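Home | News | Features | Region | Opinion | Subscribe

How a dry district got its water back on the books

By Moushumi Gunawardena
August

The road into Leltum runs past the old pumping station, and for most of the past decade that was as much of the water program as anyone here saw. The building was painted, a sign went up with the minister's name on it, and the pumps sat under tarpaulins while the pipes were argued over in the capital.

The district government now says the argument is finished. In a speech at the opening of the budget session, the premier said that 2,000 households in the Leltum basin had been connected to a metered supply, and that the remaining villages on the eastern side would follow before the next dry season. She called it the largest single piece of public work the district had paid for out of its own revenue.

The claim about revenue is the part that has drawn the most attention. Under the previous government, the pipeline was to be built with a central loan, and the district would have spent years paying it back. The new administration dropped the loan, put a small levy on quarry trucks using the Van Wyk road, and sent the money straight to the water office. The levy is 5 dollars a load. Drivers complained when it came in, and the quarry owners threatened to take their trucks over the ridge, but the ridge road adds two hours each way and most of them stayed.

Opposition members say the figures flatter the government. They point out that a household is counted as connected when a meter has been fitted, whether or not the line behind it has been pressurised. In the village of Isidetti, 200 meters were fitted last winter and the taps ran for a few mornings before a valve failed. The water office says the valve has been replaced and supply is back to two hours in the morning and two at night. People I spoke to in Isidetti said that was right on most days. One woman keeps three drums filled in the yard all the same, as her mother did. 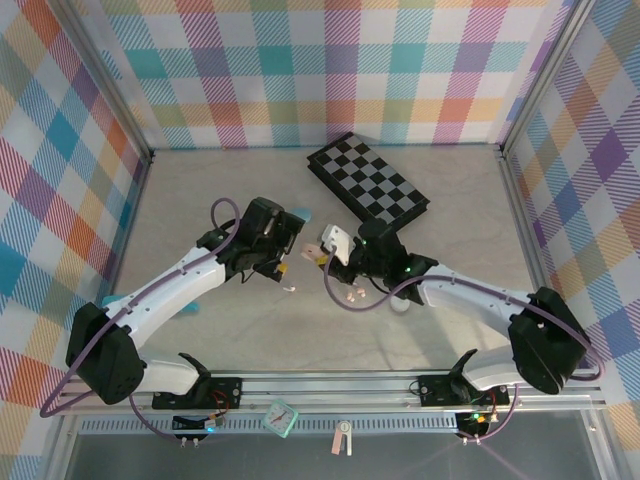
The water office itself is easier to judge than its figures. It has moved out of the annex behind the courthouse and into two floors of the former teachers' college, where it shares a stairwell with the district's training centre. The government is keen to have both talked about together, and its spring brochure on jobs and skills gives them facing pages. Visitors who come about a water bill can end up hearing a fair bit about the rest of the building. At the counter, bills are now printed on the spot, and a disputed reading gets a docket number and a date for an inspector to call.

That sounds minor, but disputed readings brought down the last scheme. Meters went in without anyone to read them, bills were estimated, and by the second year half the town had stopped paying. The former government wrote off the arrears a month before the election and lost anyway.

The present one has hired its readers locally and pays them monthly. It has also put the maintenance contract out to tender, which the old scheme never did. The winner was Fliltance, a small engineering firm from the coast with no record in the district. Its bid was not the lowest. The premier's office has released the scoring sheets but has held back the two losing bids, and the opposition wants those as well.

What happens on the eastern side will settle some of this. The ground there is rock for long stretches and the trench has to be cut by machine. Surveyors have pegged the route as far as the Van Wyk turnoff, and past that the pegs stop. Landholders beyond the turnoff say they have had one letter, asking for access, and no visit.

The premier is due to travel the route before the session closes. Her office would not say whether she intends to stop at Isidetti on the way.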